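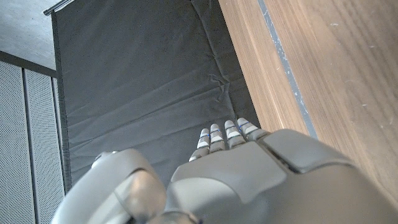

Week 6: dark grey cloth, laid out on the work surface.

Textiles for Small Spaces, Unit 2 handout
Elin Gape, Prothero Street campus
Apr 13, 2020

Hi all, these are my notes from the folding and laying-out session, tidied up a bit (only a bit!) for anyone who missed it. Bring them along next time because I'll be building on the grain stuff.

We started with dark cloth, and I know some of you groaned. Charcoal and navy show every bit of lint, and they hide the grain, so you can be well off square before you notice. My habit is to lay the cloth down, stand back, then come round to the side and look across it with the light low. Ripples you'd never pick from above jump straight out at you. Colour matters less than you'd think once you've got the light sorted.

Smoothing: flat hand, fingers together, working from the centre out to the edges. Don't drag! If you drag you stretch the bias and then you'll spend the rest of the arvo wondering why your corners don't meet. I use short strokes, lift, and start again.
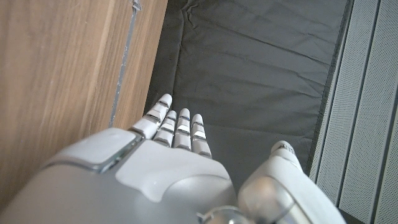
The other thing I go on about is where the cloth stops and the bare table starts. Use that line. If your table edge is straight (check it, the old ones in room 34 aren't), you can line the selvedge up against it and you've saved yourself a lot of measuring. Wood is a bit kinder than laminate for this, I reckon, as the cloth doesn't skate about so much. On a slippery top, put a towel underneath.

Folding comes next. Halves first, then thirds, and run the side of your hand along each fold as you go. For anything wider than 700 mm get a partner, or fold over the back of a chair like my mum did. Heavy cloth wants rolling, so save your folding for the light and medium weights.

For next time: read the Trudska notes on grain and selvedge, page 59 onwards, and practise on an old sheet or tablecloth at home. Bring one finished fold and one you're not happy with. The second one's usually more fun to talk about, and I've got plenty of my own to add to the pile.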